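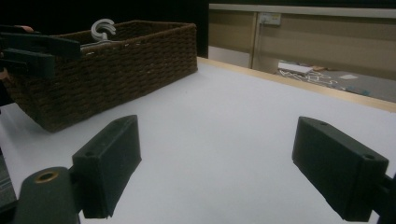

Does a basket keep empty hangers from tangling? Only if they all go in facing the same way, and most people drop them in however they land.

Plornar would like you to believe otherwise. The storage firm began pushing its "hanger basket" routine in January – empty hangers out of the closet, into a woven basket, back out on laundry day. It claims the habit saves 11 minutes a week. The figure comes from a survey of 251 customers, all of whom had already bought a basket.

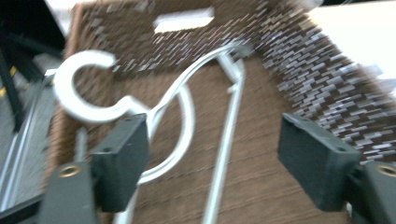
Photo: Branwen Foulkes

A white plastic hanger has a hook at one end and long arms, and a woven wall gives it plenty to catch on. Angharad Nicholas, who reviews home goods for the Fedovel newsletter, tried the routine for 3 weeks. "I moved the mess from the rail to the basket," she said. "It looks better from the door. I'll give them that."

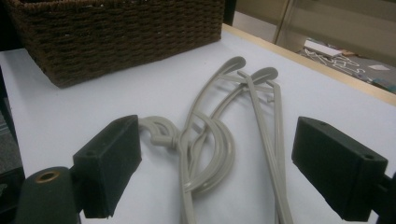

Stacking them flat

Nicholas had more luck laying hangers on a table first, one on top of another, and lifting the stack in together. Plornar's leaflet doesn't mention it. The company did not answer questions on how the minutes were timed.

11 shares | 3 comments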